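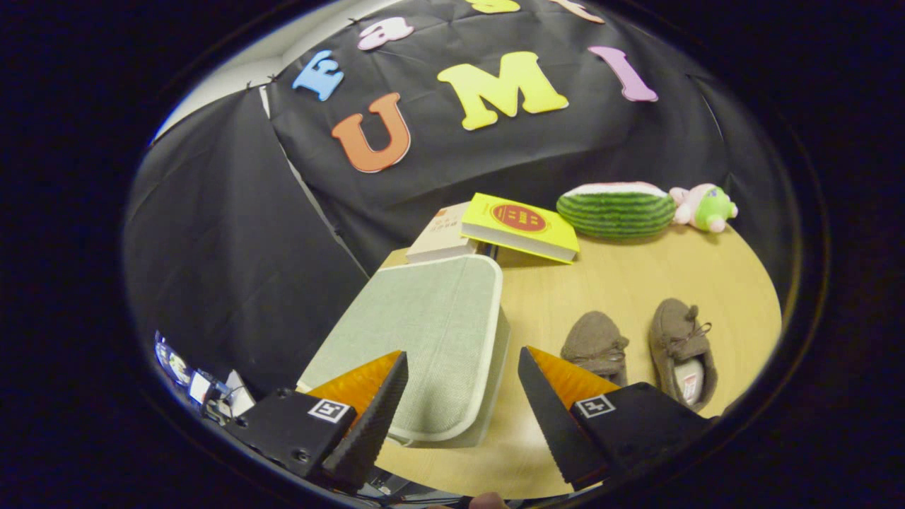

26 September 2025

Up early, before the heating came on. Coffee, toast, the last of the plum jam. I wanted the reading corner finished before the weekend and I more or less got there, so I'm writing it down while I remember what I did.

The black cloth took most of the morning. It came folded in a packet and the creases are deep. I ironed it on low with a tea towel over it and they went down a little, then came back once it was hanging. Olaia Llorente says to spray it with water and leave it overnight. I may try that. I may also leave it alone, because children do not look at creases. The bottom edge bunches up behind the table and I haven't decided whether to pin it or trim it. If I trim it I can't use it for the puppet afternoons, where we need the length to hide our legs. So probably pin it.

The foam letters went on after that. I had a plan on paper for where each one should go, and I dropped it by the third letter. The orange U and the yellow M are the big ones and they pull everything toward them, so the rest had to fit in where there was room. I put the light blue E on at a slant and liked it, and put the little pink a next to it. The pink I went over on the right. They don't spell anything. Ignacio Iglesias came by with the keys and stood there trying to read a word out of it, and asked if it was in another language. I told him the point is for the children to find the letters in their own names. He found his I and seemed satisfied.

I had wondered about mixing capitals and small letters. The lady who ran the corner before me only used capitals, and there is a note from her in the folder about it. But the little ones see both in books, so they may as well see both on the wall.

Walked over to Billa at lunch for tape, apples and a sandwich. They had no double-sided tape, only the brown parcel kind. Got it anyway for the boxes in the cupboard. Ate the sandwich on the bench outside and it rained for the last two bites.

In the afternoon I did the table. I like the round one much better than the long one we had in July. The children used to line up along one side of that and the ones at the ends couldn't see, so they wandered off. With the round one they can stand close. It's pale wood and it shows every sticky hand, so it will want wiping after each group. I wrote that on the list by the sink.

For books I kept it to a couple on the table and left the rest in the crate. When there is a pile they just knock the pile over. The yellow one with the red circle on the cover goes on top, since that's the one they'll reach for, and the cream one is under it for whoever gets past the first. I should read the cream one through again myself before I read it out loud to anybody. Last time I lost my place and made up a page.

The toys were harder to choose. I had the whole bag out on the floor. In the end I settled on the plush watermelon slice and the small pink and green one that I call a pig. Olaia thinks it might be something else. We looked for a label and there wasn't one. I put it right up against the watermelon because it falls over on its own. If a child wants it to be a bear, then it's a bear for that session.

Ordered more foam letters from Grevora, the bag of 500, which sounds like too many, but we lose the vowels constantly. They say three days. Also emailed Delorme about the floor mats. The price they gave was 352 and I'd like them to come down, though I didn't put it quite that way. No answer by the time I left.

Olaia is taking the first group and I have the one after. She wants to start with a song and I want to start with the book, so we'll each do our own and compare. Her sister in Lotden does something similar at a library there and lets the children move the letters around themselves. I'd like that too, but then somebody has to put them all back at a height where they can be seen.

Home around six. My shoulders ache from reaching up. Soup from the freezer, washed my hair, put the iron by the door so it goes back with me.

Still to do: pins for the bottom edge, find the other scissors, ring about the mats, bring the blue cushion from the spare room.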